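From: Wayne Lockwood
To: Semora shell users list
Subject: Re: reading group, which book first?

Zaid Karam wrote on Wednesday:
> I'd start with the Linux command line and shell scripting one.
> My worry is pace. Are 30 pages a week too many for people
> who have never written a loop?

Zaid, yes to that book, very much yes! And I think 30 is fine if we skip the installing chapters (everyone on this list has a working shell already). I spent last night redoing my photo renaming script with what I learned about quoting, and it went through 4,000 files without choking on a single space. I was grinning like a kid.

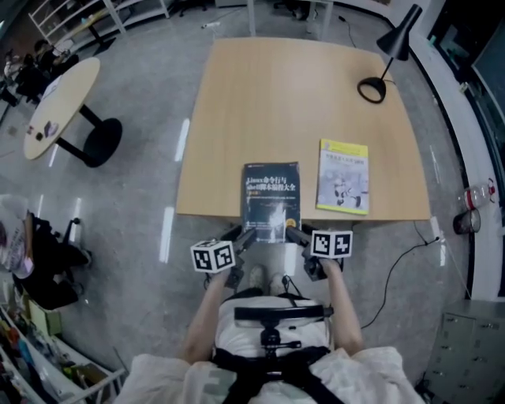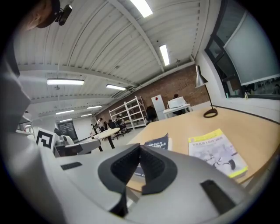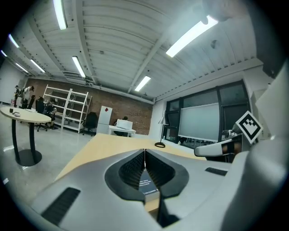 First picture: the shell book is the navy one on the left.

Could we do 16 weeks, with a 60 minute call each time? I'd love to spend one whole call on pipes, and another on find, which I still get wrong every time I use it. Zaid, would you take the first chapter? I'll set up the notes page tonight.

Wayne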